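Worklow Documentation
Tutorials > Simulation > Checking a motion plan before release

Replaying a Planned Motion in the Drawer Cabinet Scene

Last revised December 2024

This tutorial explains how to load a saved plan into the simulator, replay it against the collision model, and record the result. It applies to plans produced by the Bromano planner for a single fixed-base arm. Users who have not yet installed the scene library should complete the setup tutorial first.

Before you begin

You will need a working Worklow installation, the cabinet scene package, and a plan file saved in joint space. Plans saved as gripper poses must be converted first; the conversion tool is described under Exporting Plans.

Step 1. Load the scene

Open the scene browser and select the cabinet scene. Confirm that the arm, the pedestal and the chest of drawers are all listed in the object tree. Objects placed on top of the chest are loaded from a separate layout file, and the seed for that file should be written down with the plan name.

Step 2. Match the start state

Choose Set From Plan in the state panel. The simulator compares the first waypoint with the current joint values and reports any difference. Do not dismiss this report. A plan replayed from the wrong start state may pass the check and still be unsafe to release.

Step 3. Set the collision margins

Margins are set separately for the arm links, the gripper and the loose objects. The default for loose objects is 4 millimeters. For the gripper near the top surface of the chest, use 6 millimeters during approach and switch to the contact profile for the final segment only.

Step 4. Replay and inspect

Run the plan at reduced speed with contact display turned on. Pause when the gripper is low over the top of the chest and orbit the view until both the fingers and the nearest object can be inspected. In the cabinet scene, the framed portrait near the back corner is the object to check against the gripper and wrist.

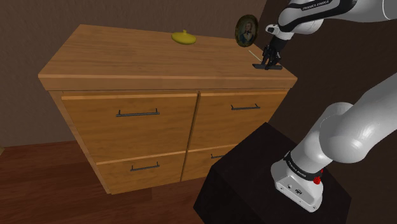

Revathi Bhat adds that the pause should be set by waypoint index, as pausing by time gives a slightly different pose whenever the speed setting is changed. She also recommends saving the joint values at the pause, so that a second reviewer can return to the same pose without replaying the whole plan.

Step 5. Record the result

Select Save Report. The report lists the smallest clearance for each pair of bodies and the waypoint at which it occurred. Plans with any entry below the set margin must be returned to the planner. Reports are kept with the plan file and should not be renamed.

Known issue

Plans with more than 200 waypoints may load slowly when contact display is on. Turn it off, load the plan, and turn it on again before replay.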